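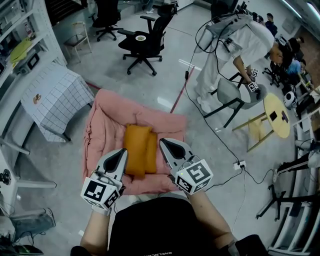 The Damley floor set consists of one quilted floor piece and two scatter pillows, sold together or as separate items. The quilting is a plain pocket stitch with a puffed edge. Two pillows in mustard orange fit on the center of the pink piece with the border left clear on all sides. Other cover colors are listed under Gevach fabrics.

## Floor piece

- Fill weight: 300 gsm polyester
- Shell: brushed polyester, stitched through
- Use: flat as a ground layer, or folded as a seat
- Hard floors: add the Stilcombe underlay (order code 504)

The fill is held in pockets and does not migrate in normal use. Shake out after unpacking and leave flat overnight — the loft recovers faster in a warm room.

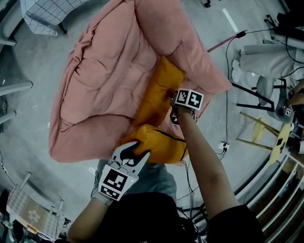
*Orange pillow, folded over on the pink quilted piece.*

## Pillows

- Size: 45 x 45 cm
- Closure: concealed zipper, one side
- Insert: removable, sold separately as Zepeda 76

Covers and inserts are packed flat. Fold the insert in half, feed it in corner first, then press the fill toward the seams.
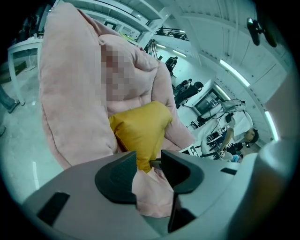 Wash covers cold and close the zipper first. The floor piece needs a large-drum machine and a low tumble dry. Do not iron either item. Store both uncompressed — vacuum bags flatten the fill, and returns for lost loft are not accepted after vacuum storage.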